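Workshop Tips: Getting the Most from Your Holtero Bench Arm Hire

Holtero supplies benchtop robot arms on short-term hire to schools, repair shops and home workshops. The following advice applies to all Lorkberg and Marar models and should be read before the first session.

Preparing the bench
Choose a table that does not rock. The base must be bolted down, and clamps are not an acceptable substitute. Wipe the surface with a damp cloth and allow it to dry before any tape is laid. Old adhesive may be lifted with a little eucalyptus oil – test a corner first, as some painted tops will discolour.

Marking the work area
Customers are asked to mark a target square in a dark colour on a light background. Fine pencil lines are difficult to see from the operator's chair. Leave at least 10 cm of clear table on every side of the square.

Choosing practice pieces
Begin with plain blocks in different colours. Stacking 3 blocks is a suitable first exercise and can be repeated by each member of a class. A block placed slightly off centre will often stay up, but the error carries into the next layer. Lower slowly and open the fingers only when the piece is supported.

Care of the gripper
Brush dust from the fingers after each session. Do not oil the joints. Cables should hang freely, with enough slack for the wrist to turn.

Hire terms
The standard hire period is 12 days, and the Kanness cover plan may be added at the time of booking. Extensions of up to 10 days are available where no other booking is affected. Arms must be returned in the case supplied, with all bolts in the labelled bag.
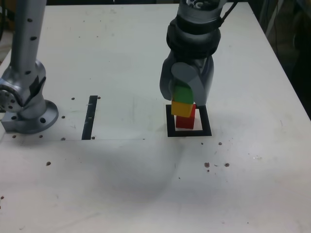 Bookings for school terms should be lodged in writing, stating the model preferred and the dimensions of the table to be used.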